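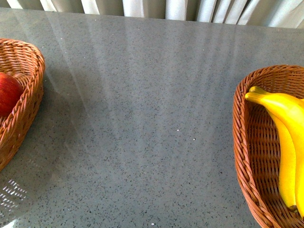 December, evening

Slept until after nine because the heat finally came on overnight and the bedroom was warm for once. I had told Humaira I would start on the choir folders first thing, and I didn't get to them until almost noon. I had planned to spread the music out on the piano lid, but the lid is full of mail, so I used the gray counter by the white curtain. It was the wrong place for it. The light lay across the stone in pale streaks and the old photocopies are faint enough already. I moved to the bed and did the rest there.

The folders are a mess. Whoever had the alto set before me wrote breath marks in pen, and they are Myroslav's breath marks from two directors ago, which nobody follows now. Umut wants everyone breathing after "night" in the second verse and the pen says to breathe before it. I put a strip of white tape over each one and wrote the new mark in pencil. The tape curls if you don't press it down with a spoon.

Called Zübeyde Ekinci about the Rilmont concert. She says the bus leaves from the library lot at 5 and we should eat before we get on, as there will be nothing there but coffee. Last year I didn't eat and got a headache in the second half, so I will make a sandwich. She also says the church seats 100 and they have sold 54 tickets. Umut thinks the rest will come at the door. I don't know. Rilmont people don't go out much if there is snow, and there is snow forecast.

She asked if I was still doing the solo in the Drimell piece. I said yes. There was a pause and then she said good. I spent too long afterward thinking about the pause. She was probably doing something else, she had the water running.

The solo is only seven bars. It starts on the B, and I have trouble with it cold, after sitting down through the reading. If I hum a little under the last line of the reading I can find it, but I can't do that with the microphone right there. Zübeyde Işık is standing next to me this year and has said she will give me the note quietly. She has a good ear. She also has a cough this week.

Practiced from two until I heard the downstairs door, then stopped. I don't like to sing when people are on the stairs. The first three bars are fine. The fourth has the jump and I am still sliding up to it. Umut said at rehearsal that it sounded like someone looking for a light switch, and people laughed, and I laughed too. It was fair. I tried it on "noo" and then on the words, and it was better on "noo." I don't see how to keep that when the word is "evergreen."

Walked to Niazi's for cough drops and pencils. They were out of the honey ones so I got plain. Saw Myroslav outside, scraping his windshield with a cassette case. He says he doesn't miss the choir at all and then asked me what we were singing, who had the solos, whether Umut had kept the descant in the last carol, and whether the men were still late on the entrance. I told him yes to the last two. I did not mention the tape. He might come to the concert, he said, if his sister doesn't need the car. I said the bus had room. I should have checked that before I said it.

Black skirt needs the hem fixed. It came down on the left side in Rinstead last spring and I pinned it and forgot. The pin is still in there. I can do it tomorrow night while the radio is on.

Soup for supper, the last of the lentil. Did the remaining folders after. The tenor ones are cleaner than ours, and one of them had a grocery list in it from some other year: butter, bulbs, stamps, something for Mother. I left it in.

To do before the concert: hem, call about the bus, give Humaira her folders, ask Umut if we hold the folders in the left hand or the right this time. He changed it last year at the last minute and half of us had it wrong going in.

Throat a little dry tonight. Going to bed with the window shut.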